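**Student robotics project at Haltbridge College seeks new members. Patience required, talent negotiable.**

Applications close November 29, 2019, at the end of the day, by which we mean whenever the person checking the inbox goes to bed.

The Savance project is a student-run team at Haltbridge College that is teaching a two-armed robot to tidy up. We meet in the Penner Building, in the lab past the vending machine that takes your money. We compete once a year, in April, at the Hundville Student Manipulation Challenge, where teams from colleges with much nicer jackets than ours put their robots in front of a table and hope.

Several of our members have committed the selfishness of graduating, so we have four places to fill for the winter term.

## What we do

The Hundville task changes every year. Last year it was cutlery, and we don't discuss cutlery. This year it's plastic baskets in two colours. The robot has to find them wherever the judges have dumped them, pick them up without flinging any at the audience, and leave them sorted by colour and stacked. A toddler can do it. The toddler has a head start of several hundred million years and doesn't need its wrist calibrated. 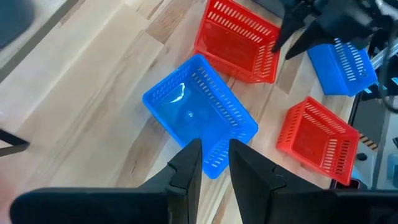
Most of the difficulty is in the approach. A basket has a thin rim, and to take hold of it properly one finger has to go inside and the other outside. Come in a little low and you shove the basket across the table. Come in a little high and you close very confidently on air. If the basket is sitting at an angle, the wrist has to turn to match, and the arm sometimes decides that the best way to get there is by way of its own elbow.

Then there's the other arm. It would like to help. Most of our planning code this term has gone into persuading the two arms that they share a table, and if you have ever lived with a roommate you already understand the problem at the level our software does.

We do the work in two ways. Some behaviours are scripted, in Python, by people who like to know why a thing happened. Others are learned from demonstrations: one of us drives the arms by hand through the task, over and over, while everything is recorded, and a model is trained on the results. The scripted people and the learned people are on good terms and share a kettle. You may join either side. You'll be asked to explain yourself to the other one on Tuesdays.

## The places

All four are open to any Haltbridge student, full-time or part-time, in any program. We've listed what each place involves. If you'd be good at half of one and half of another, say so in your application and we'll see if we can saw them up.

**Operator.** You drive the arms to record demonstrations. This is the job everyone wants after watching it for a minute and the job everyone wants to leave after a full afternoon. Steady hands matter less than a steady temper. Gamers, knitters, dental hygiene students and people who can parallel park on a hill have all done well here. You'll also keep the notes on each run, including the ones that went badly, which are more useful and take longer to write.

**Vision.** You look after the cameras and whatever makes sense of what they see. Shiny plastic in a room with big windows will be your chief opponent. A blue basket at lunch and a blue basket at suppertime are, to our present software, distant cousins. Some Python is needed. Linear algebra is welcome, and a vague fond memory of linear algebra will do.

**Motion.** You work on the planning and the low-level control. You should have written a program long enough to regret. Experience with ROS is useful and we're sorry you had to go through it. Mechanical students have done this well, as has one person from the music program who turned out to have strong feelings about timing.

**Everything else.** Booking the room, replacing fingertips, ordering the cable we thought we had, reading the rules. The Hundville rulebook runs to more than ten pages and was written by people who have been argued with before. We want someone who'll read it as a hostile document and find out, before April, what the penalty is for touching the table. This place needs no technical background. It has also decided our final standing two years running, in both directions.

## Hours, money and other disappointments

The regular sessions are Tuesday evening and Saturday from mid-morning. We'd like you at one of them every week and at both of them most weeks. In the run-up to the competition it gets busier, and there's a stretch in March when the pizza place on the corner starts answering the phone with our order.

It isn't paid. We would love to tell you otherwise. Students in the engineering and computing programs can usually have the winter term counted as a project credit if they hand in a report, and the form for that has to be in during the first week of classes. It's a bad form. We have a filled-in copy you can crib from.

Membership is $39 for the term, and it goes toward the van to Hundville, the accommodation, and a great deal of tape. If that's a problem, tell us in one line and it stops being a problem. We don't ask for a reason.

Travel to the competition is for the whole team, including the person who joined last. You'll share rooms. The van has one working speaker, and there's a rota for it.

## What we'd like to see in you

We have taken on first-years who had never soldered a thing and fourth-years who'd worked in a machine shop. What the good ones had in common was dull. They showed up. They wrote down what they changed before they forgot what they changed. When the arm did something odd, they pressed stop first and had their theory afterward.

It helps to have some tolerance for repetition. A demonstration session goes like this: set out the baskets, record, reset the arms, move the baskets somewhere new, record, discover the recording had stopped two runs ago, set out the baskets. The variety comes from where you put them. Put them far apart, then close enough to touch, then with a corner nearly off the table, because the judges will.

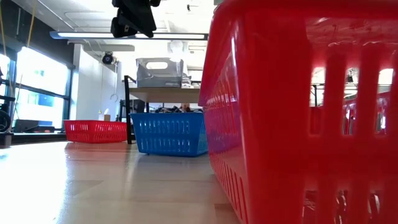
It also helps to be unashamed. The lab gets visitors, mostly prospective students and their parents, and the arms can sense a parent. You'll be halfway through a cheerful explanation of autonomous grasping when the thing parks itself in mid-air to think about its life. The correct response is to keep talking. We teach this.

You don't need to own a laptop of any quality. You don't need to have been in a robotics club in high school. If you were in one, and won things, we're delighted for you and would ask that the trophies stay home.

## Safety, briefly

Everyone does the induction before going near the arms. It takes an evening and covers the stop buttons, where to stand, where never to stand, and what to do with long hair, lanyards and scarves. The floor tape marks the line you stay behind when the arms are live. It's bright for a reason, and people step over it with a coffee in their hand all the same. Anyone who does that in their first week is given the job of re-laying it.

If you have an access need that affects how you'd work in the lab, let us know early and we'll work through it with you. The operator station can be used seated or standing, and the vision and motion work can be done largely from wherever you are. Saturday sessions can be loud. There's a quiet room down the hall, and plenty of us use it.

## How to apply

Send us a page, or less. We don't want a cover letter that describes you as passionate. Tell us:

- which place you're after, and a second choice if you have one
- which of the weekly sessions you can make
- something you built, fixed, cooked, sewed or organized that went wrong, and what you did next

The last one is the part we read. Past answers have included a canoe, a wedding cake and a database of other people's parking tickets. The canoe person is now our lead on grippers.

Put "Savance winter" in the subject line and send it to the team inbox through the clubs page on the Haltbridge site. Or slide it under the lab door in the Penner Building, where it will be found by whoever slips on it.

We'll answer everyone. If we'd like to see you, you'll be asked to come in for part of a regular session during the first week of December. It isn't an interview in any sense your career advisor would recognize. You'll have a go at driving one arm, you'll probably knock a basket over, and we'll chat while somebody puts it back. We aren't marking the driving.

## Questions we get

**Can I join if I'm graduating this spring?** Yes, if you can still come to Hundville. You'll be going after exams have started for some programs, so check your timetable before you promise us anything.

**Can I just come and watch?** Saturdays, after lunch. Knock. Please don't offer the operator advice until the operator has put the basket down.

**Do you win?** We've been on the podium. We've also been disqualified during the opening remarks. The rules have since been clarified on that point, and the clarification has our name in a footnote.

**Is there a team jacket?** There's a team toque. It's the wrong green. The new order is supposed to arrive in January, and new members get one from that batch, whatever colour it turns up in.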